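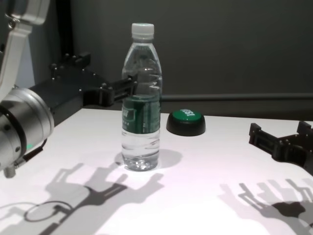 3. Equipment plan and budget

Print this page | E-mail this page

The Skiltwood bench has two arms, each with a two-finger gripper. The group was asked to plan next year's purchases from an allowance of £2223, including delivery. The arms themselves are outside the plan. It covers grippers, finger pads, cables and the objects used for bench tasks.

3.1 Present set-up

The standard task uses a plastic water bottle and a round push button on a white table. The bottle is a grasping target and the button is a pressing target. Both are cheap to replace and neither needs a fixture, so task objects were given the lowest priority in the budget. 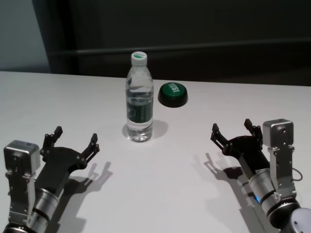

Fig. 2. Bench layout with both grippers open.

3.2 Quotes

Two suppliers were compared. Vorel quoted £1000 for one complete gripper with its mounting plate. Cardoso quoted less for the gripper alone, but the plate and cable were priced separately and the total came out higher. Vorel also lists ridged finger pads at £152 per set, with screws.

Buying two complete grippers would leave £223. One set of pads could still be bought from that, with £71 remaining for delivery and cables. This was judged too tight, as the cable price had not been confirmed when the report was written.

3.3 Wear parts

Pads were treated as wear parts and everything behind them as long-life parts.

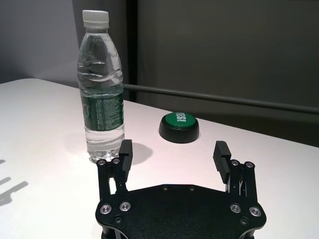

A pad set can be changed without taking the gripper off the wrist, and the job is within the skills of a second-year student. Linkage repairs have to go back to the supplier. We therefore allowed for one spare gripper and two pad sets:

Gripper, complete (Vorel): £1000
Finger pads, 2 sets: £304
Held for cables, delivery and task objects: £919
Total: £2223

The order should be placed in February. Any of the held sum left by then could go towards a Tindel cable kit, subject to a written quote.

Related items
2. Bench layout and task objects
4. Risk assessment
Appendix B: Supplier quotes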